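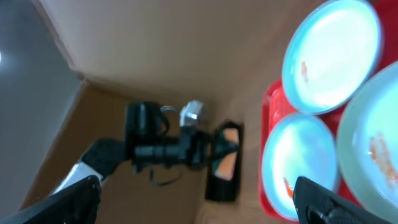

この記事の読了時間：9分

海外映画のリメイク脚本を国内向けに直す手順

更新日：2025-04-20
カテゴリー：脚本・企画開発

海外作品のリメイク権を取得したあと、撮影準備に入る前に脚本をどう直していくかをまとめます。対象は、初めてリメイク企画の脚本改訂を担当する制作進行や脚本アシスタントの方です。オリジナル脚本の書き方や、撮影スケジュールの組み方は扱いません。

文中の例には、制作会社Skondaleで進めたスリラー「Irnberg」の国内版改訂を使います。原作版の権利窓口はKyriakidis、脚本の版管理に使ったソフトはHistovisです。別のソフトや表計算でも手順は同じです。

用意するもの

・原作版の最終稿（撮影稿が望ましい）
・原作版の完成映像
・下訳
・契約書のうち改変範囲に関する部分の写し
・版管理ができるソフト、または共有の表計算ファイル

撮影稿がもらえず、映像からの書き起こししかない場合もあります。その場合は書き起こしの日付と作成者を表紙に残し、権利窓口に「この書き起こしを改訂の基準にする」と文書で伝えておきます。あとで原作側から別の稿が出てきたとき、どちらを基準にしたかで話が止まることがあるためです。

手順1　改変できる範囲を確認する

脚本を読む前に契約書を読みます。見るのは次の項目です。

・題名の変更の可否
・結末の変更の可否
・主要人物の性別、年齢、職業の変更の可否
・舞台となる国や時代の変更の可否
・改訂稿の承認が必要かどうか、必要なら何稿目で、何日以内に返答が来るか
・音楽や劇中歌が権利に含まれるかどうか

音楽は見落としやすい項目です。歌の歌詞が筋に絡んでいる作品で、歌の権利が別になっていると、その場面は丸ごと書き換えになります。「Irnberg」でも中盤の子守歌が契約に含まれておらず、主人公が犯人に気づくきっかけを別のものに置き換えました。

契約書の文言だけで判断できない項目は、Kyriakidisのような権利窓口にまとめて問い合わせます。思いつくたびに一件ずつ送ると返事の管理が面倒なので、一覧にして一度に送ってください。返事が来るまでは、その項目に触れる場面の改稿は保留にします。

手順2　原作版を場面ごとに分解する

原作版の脚本に通し番号を振り、場面表を作ります。「Irnberg」は74場面でした。列は次のとおりです。

場面番号／場所／昼夜／登場人物／その場面で起きること／次の場面に渡す情報／備考

「その場面で起きること」は一行で書きます。一行に収まらないときは、二つの出来事が入っていることが多いので、aとbに分けます。

「次の場面に渡す情報」は、リメイクで一番使う列です。たとえば「主人公は鍵が二本あることを知る」「妹はまだ兄の失業を知らない」のように、誰が何を知ったか、または知らないままかを書きます。場面を削ったり差し替えたりするとき、この列を見れば何が抜けるかがわかります。

映像と脚本が食い違っている場合は、備考に「映像では削除」「映像では順序が逆」と書きます。編集で落とされた場面は、国内版でも要らないことがよくありますが、この段階では消さずに残します。

手順3　下訳を整える

下訳は、読みやすさより抜けのなさを優先します。しゃれや慣用句は直訳を置き、角括弧で意味を添えます。うまい台詞にするのは後の工程です。

先に決めておくのは人称と呼び方です。原語で全員が名前だけで呼び合っていても、日本語では「さん」「課長」「お義母さん」などに分かれます。人物の組み合わせごとに表を作り、誰が誰をどう呼ぶかを決めます。途中で呼び方が変わる組み合わせには、変わる場面の番号も書いておきます。

「Irnberg」では、呼びかけを含む台詞が307か所ありました。これを呼称表なしで直すと必ず揺れます。Histovisの検索で人物名を拾い、表と突き合わせて一つずつ埋めました。表計算で管理する場合も、台詞に番号を付けておけば同じことができます。

敬語の段階もここで仮決めします。刑事と被害者の家族、雇い主と使用人、義理の親子などは、敬語を使うかどうかで力関係が変わって見えます。原作で対等に言い争っている二人が、敬語のせいで片方だけ弱く見えるなら、呼称表の備考に書いておきます。

手順4　直す場面に印を付ける

場面表に「判定」という列を足し、次の三種類で印を付けます。

A　そのまま使える
B　設定や台詞の調整で使える
C　書き換えが必要

判定は、制度、習慣、距離、気候の順に見ると漏れが減ります。

制度とは、警察、裁判、学校、保険、相続などです。原作で保安官が一人で家宅捜索をしていても、国内ではその筋は通りません。陪審が出てくる場面、身分証の扱い、銃の所持も同様です。

習慣は、食事の時間、葬儀の手順、玄関での応対、贈り物の扱いなどです。話の筋には影響しなくても、違和感が積み重なると観客が離れます。

距離は移動時間のことです。原作の「車で一晩走って隣の州へ逃げる」は、国内のどの区間に当てはめるかを地図で決めます。「Irnberg」は山あいの町と港を往復する話で、片道2時間という設定が筋の要でした。候補地を決める前に、この時間だけは動かさないと決めておいたので、ロケ地探しの条件がはっきりしました。

気候は、季節と日没の時刻です。原作が10月の話でも、地域によって日の暮れ方も服装も違います。夜の場面が多い作品では、昼夜の列と照らし合わせておきます。

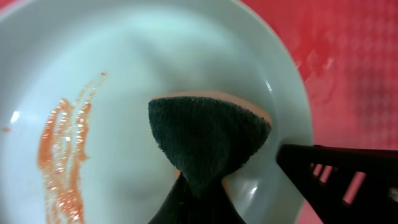
このパートの読了時間：4分

手順5　C判定の場面から書き換える

書き換えはCから始めます。Cが固まるとBの直し方が変わるため、Bから手を付けると二度手間になります。「Irnberg」でC判定になったのは22場面でした。

一場面ごとに、次の順で進めます。

1．場面表の「次の場面に渡す情報」を書き写す
2．その情報が国内でどういう経路で伝わるかを考え、案を二つ出す
3．前後の場面とつなげて読む
4．登場人物と場所が増えていないか確認する
5．採用した案を版管理に登録し、落とした案も残す

4の確認は予算に関わります。電話一本で済んでいた場面を対面に変えると、場所と俳優の拘束が増えます。増える場合は、本文に入れる前にプロデューサーに伝えてください。

落とした案を残すのは、承認の過程で元に戻すことがあるからです。Histovisでは場面単位で別案を保存できます。表計算の場合は「別案」というシートを作り、場面番号と日付を付けて貼っておきます。

例を一つ挙げます。原作では、主人公が郡の記録室で古い土地台帳を見つけ、叔父の嘘に気づきます。渡す情報は「叔父は火事の前に土地を売っていた」です。国内版では、法務局で登記を調べる案と、寺の寄進帳に新しい地主の名前がある案を出しました。前者は手続きの説明が長くなり、後者は場所が増えますが、寺は葬儀の場面ですでに使っています。場所が増えないので後者を採りました。

手順6　B判定の場面を調整する

Bは、まとめて種類ごとに直すほうが早く終わります。

・職業名、役所名、肩書き
・金額と単位
・食べ物、飲み物、店
・テレビ番組、歌、スポーツなどの話題
・冗談とののしり言葉

金額は為替で換算せず、その人物にとっての重さで決めます。原作で「ひと月分の家賃」なら、国内版の舞台でのひと月分の家賃にします。

冗談は、笑わせるためのものか、気まずさをごまかすためのものかを見ます。後者なら、面白い必要はありません。ののしり言葉は日本語のほうが種類が少ないので、言葉を探すより、黙る、物を置く音を立てるなどのト書きに替えたほうが収まる場合があります。

既存の番組名や商品名を出すときは、使用許諾が要るかどうかを一覧にして法務担当に渡します。

手順7　通しで読み、長さを確認する

改訂が一周したら、声に出して通しで読みます。日本語の台詞は原語より長くなりがちで、原作どおりの場面数でも尺が伸びます。ト書きも実際の動作に近い速さで読み、場面ごとの時間を場面表に書き込みます。

伸びた場合に削るのは、次のような箇所です。

・直前の場面で見せたことを台詞で繰り返している
・あいさつから始まっている
・原作の事情を説明するために足した台詞
・A判定のまま残したが、C判定の書き換えによって不要になった場面

最後の項目は、場面表で情報の流れをたどらないと見つかりません。読み合わせの前に一度、「次の場面に渡す情報」の列だけを上から読んでください。同じ情報が二度渡されていれば、どちらかを削れます。

手順8　承認用の資料を作る

改訂稿の承認が契約に入っている場合、脚本だけを送ると返答が遅くなります。次の三点を添えます。

・変更点の一覧（場面番号、原作の内容、変更後の内容、理由を各一行）
・国内版のあらすじの英訳
・変更していない要素の一覧

変更していない要素の一覧は省かれがちですが、Kyriakidisとのやり取りではこれが一番読まれました。原作側が気にしているのは、主題や結末が残っているかどうかであることが多く、そこが先に確認できると細かい変更の話に進みやすくなります。

返答で修正を求められたら、場面番号ごとに「対応」「一部対応」「相談」に分けて返します。メール本文で長く反論を書くより、表で返したほうが記録としても使えます。

よくあるつまずき

撮影準備と改訂が同時に進み、古い稿でロケハンに出てしまう
表紙と全ページの上部に稿番号を入れ、配布先の一覧を作ります。差し替えページだけを配る方法は、C判定の場面が残っているうちは避けてください。

監督が決まる前に改訂を終えてしまう
監督が入ると判定そのものが見直されます。監督未定の段階では手順4までにとどめ、Cの案出しは方向の違うものを並べておくと、あとで捨てる量が少なく済みます。

出演者の都合で人物の年齢が変わる
年齢が変わると呼称表と敬語がまず崩れます。本文を直す前に呼称表を直し、影響する台詞を検索で拾ってから作業します。

企画が途中で止まる
資金や日程の都合で、準備の段階で止まる企画は珍しくありません。止まった時点の稿、場面表、呼称表、承認のやり取りを一つのフォルダーにまとめ、リメイク権の期限を書いた紙を一番上に置きます。再開するときに担当者が替わっていても、場面表の判定列から続きを始められます。

関連する記事
・場面表のひな形と記入例
・呼称表の作り方
・リメイク権の契約で確認する用語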